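Tostdale Robot Notes
Home | Guides | Calibration | Planning | Tooling | Contact
Search this site Go
Print this page | E-mail this page

Picking from a moving belt without chasing it

By Irena Marciniak
March 2023

Most first attempts at belt picking follow the same plot. The camera finds the object, the planner makes a lovely path to it, the arm carries out the lovely path, and the fingers close on the place where the object used to be. You then turn the belt speed down until it works, and show your manager a belt that a snail could overtake.

This guide covers the fix we use in Solto, our small planning layer. You can do the same with any planner that lets you set a goal in a moving frame. I assume you have a working hand-eye calibration. If you only think you have one, go and do that page first.

Step 1. Get one clock

Before you touch the planner, make sure the camera, the belt encoder and the arm controller agree on the time. Ours disagreed by 80 milliseconds for most of a May, and I spent that month improving a grasp detector that had nothing wrong with it.

Stamp each picture when the shutter opens. If your driver stamps it on arrival, measure the delay and subtract it. Put the number in the config file with a comment, or somebody will tidy it away.

Step 2. Give the belt its own frame

Add a frame called belt that moves with the encoder. When an object is detected, store its pose in belt straight away, using the encoder reading from the moment of the picture. From then on the object is standing still as far as the planner cares, and you have handed the awkward part to one multiplication.

belt_x = encoder_ticks * metres_per_tick

Find metres_per_tick by running the belt a long way past a ruler. The figure on the data sheet is for a belt that has never been tensioned by Tipene Tipoki.

Step 3. Plan to a meeting point

Pick a point downstream that the arm can reach before the object gets there. Plan to a pregrasp pose above it, wait, then match the belt's speed and come down. Our settings:

pregrasp_height: 121 mm
match_time_before_descent: 2 cycles
replan_limit: 10

The replan limit matters. Without one, the planner will happily keep improving its answer while the object leaves the building. When the limit is reached, give up, log it and take the next object.

Step 4. Start with the belt stopped

Yes, I know. Run the whole pipeline with the belt still and one object on it. A tapered plastic cup is a good choice: it looks the same from every side, so you can forget about its rotation for now, and a bin just behind the far rail makes a short, dull place to put it.

Look at the fingers as well as the wrist. Planners like to think of a hand as a point with good intentions, while ours has a thumb that sticks out sideways and needs room of its own. Use the open hand's shape in the collision model during the approach, and swap to the closed one only after the grasp.

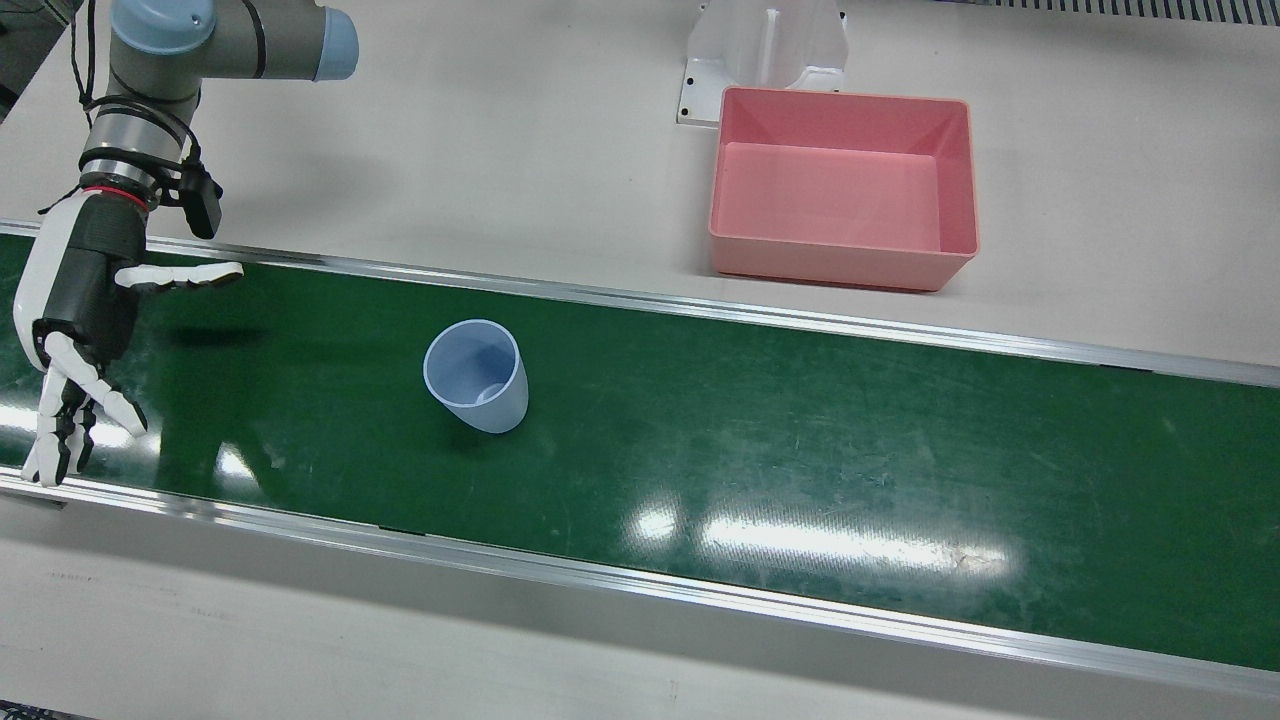
Once the still case is boring, set the belt to its slowest speed and change nothing else. If the picks now land behind the object every time, go back to Step 1. If they land behind it at one end of the belt and ahead of it at the other, metres_per_tick is wrong. If they miss in every direction, it is the hand-eye calibration you told me was fine.

Step 5. Deal with shine

Belts pick up glare from ceiling lights, and a long white streak looks very convincing to a detector trained on pale objects. Glare stays put while the belt moves, so the test is cheap. Track each detection over a few pictures and throw out anything that slides backwards in the belt frame. On a stopped belt this does nothing at all, so mask the worst patches by hand.

Step 6. Log the misses

Save the picture, the encoder value and the planned meeting point for each failed pick. Mostelo, our log viewer, will replay them in order, though it still opens full screen on the wrong monitor. Tipene says that is next on his list. The list is long.

Next: Choosing a release height
Print this page | E-mail this page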